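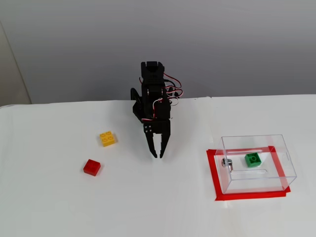 Step 1: Settle the table before you touch the arm

Welcome back! In the last part we got the servos talking to the controller, and I know plenty of you are itching to start sorting bricks. Give me one more page first. These are the house rules we follow for every small desktop arm at Westumar, and they have saved us more broken fingers (plastic ones, so far) than any clever bit of code.

Clear everything off the table that isn't part of the task. Mugs, screwdrivers, the spare screws you swear you'll need in a minute – all of it goes on a shelf. Then lay a plain, light surface. Ours is white, and coloured bricks show up beautifully against it, for your own eyes as much as for any vision software you add later.

Step 2: Mark the target zone with tape

Use a strong colour that doesn't match anything you plan to pick up. Red tape is lovely on white, but a red brick near a red line can confuse simple colour matching, so test that pairing early if you intend to keep both. If it causes trouble, swap the tape, or tell the software to ignore the strip along the line.

Stand your box on the taped square and check it every time you begin a run. A box that has crept over to one side will still look fine from your chair, and the arm will cheerfully drive its fingers into the wall. I did this with a brand new gripper. Once was enough!

Clear acrylic is great for watching what goes on inside, but edges catch the light and clear walls are hard for cameras to pick out. Write the height of the walls into your program as a fixed number and don't rely on the arm to find them.

Step 3: Draw the keep-out line

Swing the arm by hand, with the power off, as far as it will go in every direction. Measure the longest reach from the base to the fingertips, then add 300 mm. That is your keep-out distance. While the arm is live, no hands, sleeves, hair or lanyards go inside it.

People do grumble about this one, and I understand. A hobby servo feels harmless. It can still pinch hard enough to make you yelp, and the real point is the habit. If you later work with a bigger machine you'll want that habit already in your bones. Please remember too that these are bench rules for small arms, and a larger robot needs a proper risk assessment against the safety standards that apply where you work.

Step 4: Look after the cables

Servo leads need slack, and a soft loop past each joint is just right. Move every joint slowly from one end of its travel to the other and watch the wires as you go. You're looking for three kinds of trouble: a lead pulled tight, a lead rubbing on a bracket, and a loop big enough to snag on the box.

Push each connector home with your thumb. Tarcísio Barros, who wrote the first version of our checklist, has us do it with the power off and again after any crash, and I've never regretted the extra minute.

Step 5: Set a safe hover height

Choose a height where the open fingers clear the tallest brick, and make it the height for all sideways travel close to the table. Our hover is 42 mm. To get over the box you need a second, higher figure, so give it its own name in the code. We call ours Miranda, for reasons lost to history, and newcomers remember it straight away.

The order for each pick is then:

Travel at hover height.
Stop above the brick.
Open the fingers.
Go straight down.
Close, wait, lift straight up.
Rise to Miranda before you head for the box.

Never combine a sideways move with a downward one. It looks slick, and it chips fingertips.

Step 6: Leave room between bricks

An open gripper is wider than the brick it's about to hold, so each brick needs bare table beside it. Hold the open fingers over your closest pair and check that both will fit. Bricks turned at odd angles are good practice once the square-on ones work, so do throw some in!

Step 7: First run, slow run

Set the speed to 29 per cent and keep one hand on the power switch, outside the keep-out line. Run the whole cycle with the fingers empty, then with one brick. Only turn up the speed after a full cycle with no surprises.

Write down the speed, the hover height and anything you changed. Next time we'll use those notes to teach the arm its rest position.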